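How to clean up a crackly old record at home

October 9, 2022
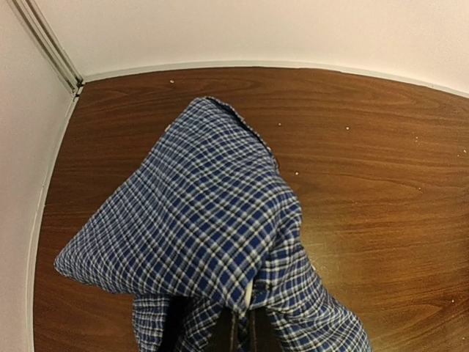 One reader wrote in after the August post to ask whether washing a record would get rid of a scratch. It won't, sadly. But so much of what we call scratchiness is plain old muck, and muck comes off! My copy of the first Gaete album sounded like a frying pan until I washed it, and now I can hear her breathing between the lines.

You'll need distilled water, a drop of washing-up liquid, two soft microfibre cloths and a rack to dry things on.

Brush off the loose dust first, going round with the grooves and never across them. Mix the drop of soap into a bowl of lukewarm water, dampen a cloth and wipe gently in the same direction, 9 or 10 turns a side. Keep the label dry — I hold a jam jar lid over mine. Rinse with clean distilled water on the second cloth, then stand the record up for an hour or so.

Put it in a new inner sleeve when it's dry. The old paper one is full of the same grit you just washed off.

Check your needle too. A fluffy needle will crackle on anything, even a brand new pressing.

Next on my pile is the Ilari live set from Jonetville, numbered 3,147 on the back and absolutely filthy. Side two has the long version with the organ, and I can't wait.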